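Week three of the simulation job at Dromeck

09/02/2026

The kitchen cell goes live at the Curholm site later in September, and until then all of the work happens in the simulator. My old job was prep scheduling. Now I set up test runs, read the logs and decide which failures are worth a ticket.

Each overnight batch is 600 runs. The layout is fixed: island, sink, faucet, rack, arm. What varies is the starting pose of the arm and the position of the loose items. A shallow bowl near the edge of the counter is a harder case than it sounds, as the rim gives the planner few good approach angles.

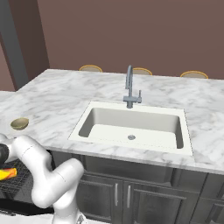
Elsie Birkett wrote in after my last post to ask whether the prep staff get any say in what is tested, or whether they find out on the day the cell is switched on. She spent years on a line where it was the second one.

They do get a say, though it came late. Sunee Ruangrit now sends me a list from the day shift every Monday. Her first list had 50 items on it and most were about reach -- who stands where when the arm is moving, and who has to stop. We turned 128 batch runs over to those questions last week.

The hours are the open issue. Two people on the early shift will move from washing and sorting to supervising the cell, at the same grade. The supervising work is lighter on the back and duller. Rodrigo Bravo has asked for a rotation, four hours on and four off, and I have put it in the plan for the Curholm start.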